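Can a Robot Arm Tidy Up Yet? Report on Our Semester Project
Course: Introduction to Automation
Friday, December 24, 2021

1. Question

In many homes and small shops there is one chore that people do every day without thinking. They take mixed things out of a box and put each of them where it belongs. Our group wanted to know if a robot arm can do this chore already, with equipment that a school can have. We did not try to build a new robot. We used the arm of the Lerkard laboratory and the picking program Sunix, which the laboratory already had.

2. Method

We started in October and finished after 6 weeks. The task was simple to say: the arm must pick one object from the bin, lift it, and hold it for 3 seconds. We called this a good pick. If the object fell, or if the fingers closed on nothing, we called it a failed pick. In total we made 300 attempts. After every 10 attempts we mixed the objects again by hand, so the arm did not meet the same positions all the time.

The objects were chosen to be different from each other. Some were hard and some were soft, some were clear and some were dark. We think this is closer to a real drawer or a real returns box than a set of equal cubes. 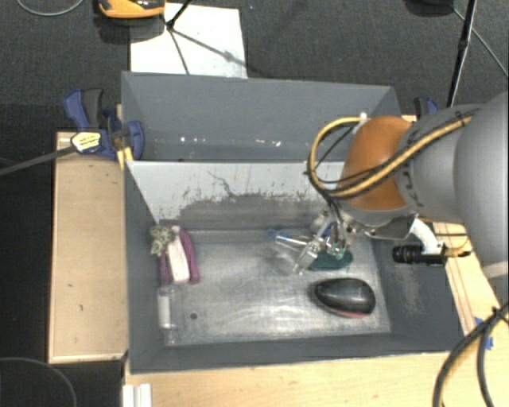

Rivadeneyra
Student, second year, author of the report

The gripper with its thin fingers goes down almost to the metal floor of the bin, and the camera is mounted beside it. The black computer mouse was the object we expected to be easy, but its back is round and smooth, and the fingers often slipped on it. The pink and white fabric was easier than we believed. It did not matter much where the fingers closed, because cloth folds between them.

The small glass jar was the most difficult for us. You can see the floor through it, and the floor also shines, so the program many times gave no position for it at all. When we put a sheet of paper under the jar for a test, the program found it more often. We did not include this test in the results, because in a real kitchen no one puts paper under the jars.

3. Comparison with another program

In the last week we tried also the program Jisus on the same arm. It was slower in choosing where to pick, but it was better with flat objects that lie directly on the floor. With clear objects it had the same problem. We did not have enough time to make equal tests, so this part is only our impression.

4. What we can answer

For soft things our answer is almost yes. A person could leave the arm alone with a box of socks and come back later. For a mixed box the answer is still no. Somebody must stay near and help when an object rolls into the corner or is not seen. In a shop this person could do the work faster alone.

We also did not test putting things away, only picking them up. Opening a drawer and placing a jar standing is a different problem, and we would like to start with it in the next semester if the laboratory is free.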